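Teaching by remote, part two

Posted 2021-08-26

I said last time that I would write up how the kitchen recordings are going, so this is that. Since the spring I have been showing a simulated two-armed robot how to move things on and off a kitchen counter. I do it by remote control, from a chair in my spare room in Plumthorpe, and a program called Sallis writes down every movement I make so that a model can be trained on it afterwards.
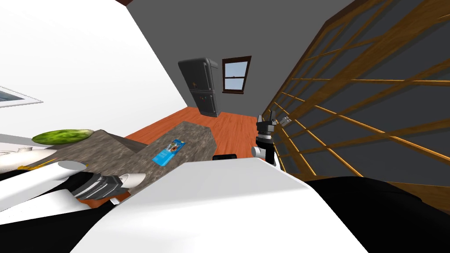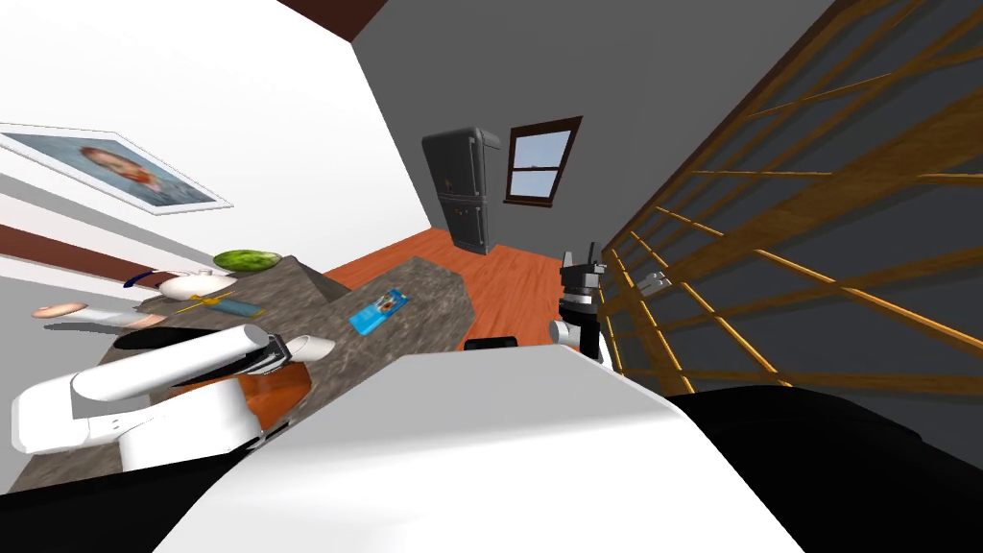 Same kitchen in both, with the stone counter, the wooden lattice and the fridge at the back. The view is from the robot's own side of things, and it's what I work from all day.

Amarachi Ogbonna wrote in after the first post to say that she had tried this sort of work for a month and found the looking harder than the moving. She would line up a grip, feel sure of it, and close the fingers on air a little way in front of the object. Her advice was to stop trusting a single view and to nudge the arm sideways a touch before going in, as the way the gripper slides against the background tells you how far off you are. She also said to keep those nudges small, or the model learns to wave its arms about.

I have been doing what she suggested and it has helped. I had been coming straight down on things from above and guessing the last bit. Now I stop short, shift to the left, shift back and then close. It adds a second or two to each attempt and I drop far less.

The controls are two handles, one for each arm, with a trigger on each for the fingers. The handles don't push back. If the gripper hits the counter I see it stop on the screen but my hand carries on, and then the arm has to catch up with me when I lift off. It jumps when it does that. A jump spoils the recording, so I throw it away and start again.

The target for this batch is 200 good recordings of each task. There are 3 tasks. The first is to pick up a flat package and put it down nearer the robot. The second is the same with something round, and the third is passing an object from one gripper to the other. The passing one is slow. You have to hold one hand dead still while the other comes to meet it, and I find my still hand drifts whenever I concentrate on the moving one.

I have made 947 recordings so far, counting the bad ones. I used to delete the bad ones at once. Kayode Osagie, who looks after the training end, asked me to mark them and leave them where they are, because some of them are fine up to the point where they go wrong and he can cut them there. So I now have a folder full of my own mistakes. I looked through a few of them last night. Most are the jump I mentioned, and a fair number are me letting go too early.

Speed is the other thing I have had to change. In the beginning I tried to be quick, and the model trained on those came out twitchy. It would start for one object, change its mind halfway and go for the next. Kayode asked me to choose a pace and stay at it, even on the easy ones. I count under my breath now. One to reach, two to settle, three to close. My wife can hear it through the wall and says it sounds like a very dull dance class.

Pauses matter as well. If I stop to think in the middle of an attempt, the stop goes into the recording, and the model will learn to stop there too - only it has nothing to think about, so it may just stay put. I plan the whole thing before I press record. If I lose my place I end the attempt and mark it bad.

I do 18 recordings and then take a break, and that seems to be the most I can manage before my wrists complain. I have put a folded towel under each forearm. The proper rests are on order from a shop called Ekanayake and should have been here by now.

The next batch is due in October and will have a drawer in it. I have had one go at the drawer already and pulled it straight past the handle, twice. I shall write that up when there is something to show for it.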